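Ocio > Juegos en vivo > Reseñas

Enero de 2026
Por Dennis Bloxham

Skastow, el kit de rol en vivo para grupos grandes: merece la pena, con peros

Lo compramos en octubre para la partida del campus. Tres noches de juego, mucha gente, frío. Voy al grano porque tengo otra partida que preparar.

Skastow es una caja con pulseras de bando, fichas de misión y acceso a una app que lleva el recuento de quién sigue vivo. Lo fabrica Stadico. Nosotros pillamos la versión de 49 pulseras y nos quedamos cortos la primera noche, culpa mia.

Lo bueno

Las pulseras. Se ponen con una mano, se ven de lejos bajo una farola y aguantan carreras, setos y un revolcón en la cuesta de la biblioteca. Se perdieron dos. Rotas, ninguna.

La app va rápida. Marcas a alguien, cambia de bando, fuera discusiones. Bueno, casi. En la segunda noche hubo una bronca de veinte minutos por un toque en la puerta del comedor, y el historial la zanjó: la hora del toque estaba ahí.

Las misiones vienen escritas con gracia. La del mensajero herido la repetiría mañana. La del depósito de agua, larguísima, la cortamos por la mitad y mejor.

Lo malo

El manual. Traducido con prisas, 277 páginas en PDF y sin índice. Para saber qué pasa si un jugador sale de la zona hay que leerse dos capítulos, y se contradicen.

La batería del móvil del moderador no llega a medianoche con la app abierta. Llevad cargador. Llevad dos.

Y el mapa: no deja dibujar zonas seguras con forma rara. Círculos o nada. Nuestro campus es un edificio en L, imaginaos.

Frente a Garside

Garside es más barato y lo usamos el curso pasado. Todo en papel, tarjetas que se mojan, recuento a mano. Con un grupo pequeño sobra. En cuanto sois muchos, un infierno. Eso sí, su manual se lee en una tarde, y el reglamento de sigilo me sigue pareciendo mejor que el de Skastow. Hemos mezclado los dos y sin problema.
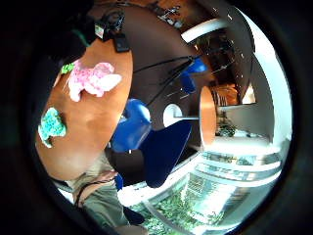 Precio y veredicto

Más de 900 coronas en la tienda Arnberg, envío aparte. Caro para un club de estudiantes. Lo pagamos a escote y sale razonable si lo váis a sacar al menos dos veces por curso.

Para partidas de una tarde, no. Para un fin de semana entero, sí, lo volvería a comprar. Le pongo un siete. Con un manual decente, ocho y medio.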